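5 min read

ok thread on the two-arm cell sim and why Valtstead is frozen until further notice. long one, typing fast, sorry

Short version - left arm closed on a part when the planner thought the gripper was open. No crash, no alarm, no red anything. Run got marked PASS. That last bit is what bugs me

Background for new followers. Valtstead is our tabletop sorting task. Two arms, one table, small loose stuff. All in sim right now, hardware at the Onddale site doesn't get new code until sim is clean. Sim was clean. Supposedly

Table layout is the one we've used since July. Multimeter, little screwdriver, square board, two dice. Boring on purpose
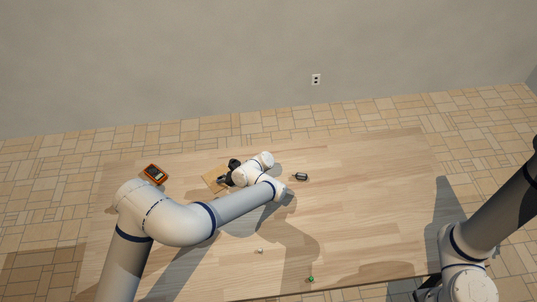 So the fault. Kermani (our grasp planner) asks the gripper for its state before every move. Gripper driver answers with a number and a timestamp. Kermani read the number. Kermani did not read the timestamp. You see where this is going

If the driver stalls you get the OLD number back. Looks totally fine. Says open. Could be open from 254 milliseconds ago, could be open from last week for all the planner cares

254 ms was the worst stall in the log btw. Doesn't sound like much. The fingers can do a lot of travelling in that time

Found it by accident too. Was replaying a batch for something else (shadow settings, dont ask) and run 2151 had a tiny hitch in the wrist. Like a hiccup. Scrubbed back and forth over it for an hour thinking it was the renderer

Wasn't the renderer. Wrist got a move command while the fingers were still closing. Two commands that should never overlap, overlapping

Went back through the batch with a dumb little script. 6 more runs with the same overlap. Every one marked PASS becuase the pass check only looks at where the object ends up. Nothing about how it got there

Felt a bit sick at that point tbh

Before someone says "its just sim" - the driver code is the same driver code. Same file. The only thing that changes at Onddale is which port it talks to. A person reaches over that table to reset parts between runs. Gate is supposed to be shut and the arms held, and it is, but I don't want to lean on the gate as the only thing that works

Things I tried that didn't fix it:
- slower arm speed. Just made the overlap harder to spot
- bigger wait after close. Hid it in short runs, came back in long ones
- restarting the driver every run. lol no

Thing that did: planner rejects any state with an old timestamp and holds both arms. Not only the one that asked. BOTH. We argued over that one. The old logic let the other arm keep going and I can't think of a good reason for it when they share a table

Also added a rule that the wrist can't take a move until the fingers report settled 2 times in a row. Costs a little cycle time. Lultmont team will complain, their demo is timed. They can complain

Test case for the new rule is the small die. Hardest thing in the set to hold square, there's so little of it between the fingers, so if the wrist jumps early you see it right away in the pose log

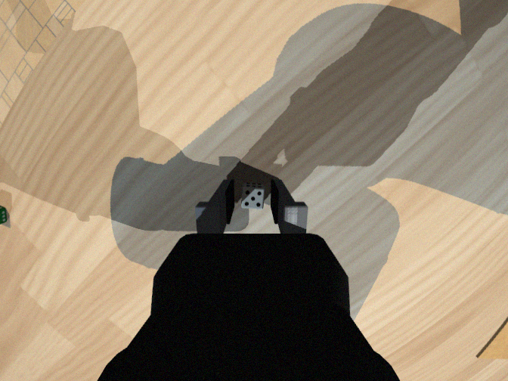 Got asked this in replies so putting it here. Why didn't the emergency stop catch it?

The e-stop watches force and joint speed, and both stayed inside limits the whole time. A stale reading isn't something it looks for. We're adding a separate watchdog for data age, outside the planner, so the planner can't talk itself out of it

Other stuff I'm changing while I'm in there. PASS check now reads the command log as well as the final position. Any overlap = fail, even if the part lands perfect. Expect the pass rate to drop and please don't message me in a panic when it does

If you pulled the Valtstead branch in February 2018, pull again. The old one is still tagged so you can reproduce the bug, just don't run it on anything with real motors. Please

And check your own drivers!! Grep for wherever you read gripper state and see if anybody looks at the time field. Mine sat there in the message the whole time, filled in correctly, unused

Rerunning the full batch overnight with the hold turned on. Will post the log wether it looks good or not

Freeze stays on at Onddale until then. Going to get food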